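Lanside Shared Workshop
Two Arms at Home, handout 2: The tube rack exercise
July 5, 2023

Welcome back, and thank you for bringing your notebooks this time — they do help, I promise. Tonight we take up the little job that kept the Husari build busy through most of March: picking up a clear test tube and standing it in a white rack.

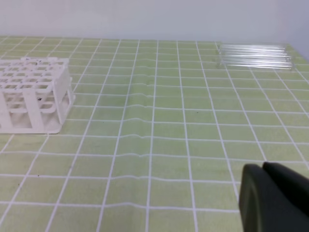
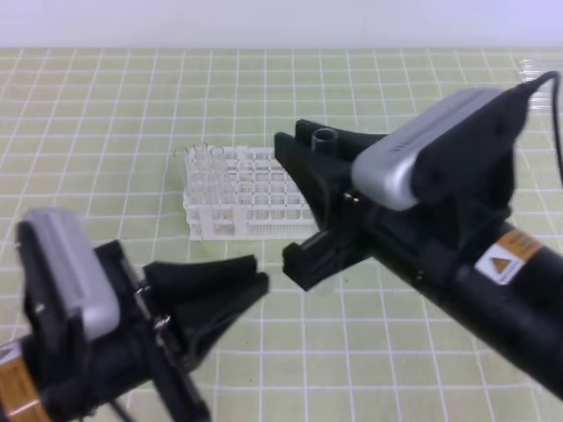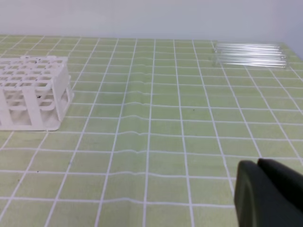
Rack and tubes on the green grid. Wrist views first and last; both arms show in the middle one.

Clear glass is a fussy thing to look for. In the wrist views you find a tube mostly by the bright line along its side, so please move your lamp before you start changing numbers in the program.

Have a look at the fold in the grid as well. If you use the lines to measure from, smooth them flat first, or take your points well away from it.

For next time, read page 18 of the Cavalcanti notes and try 11 slow approaches to one tube with the gripper open. Write down where the fingers stop each time, even the silly ones (those are often the most useful!). Spare finger pads are in drawer 56.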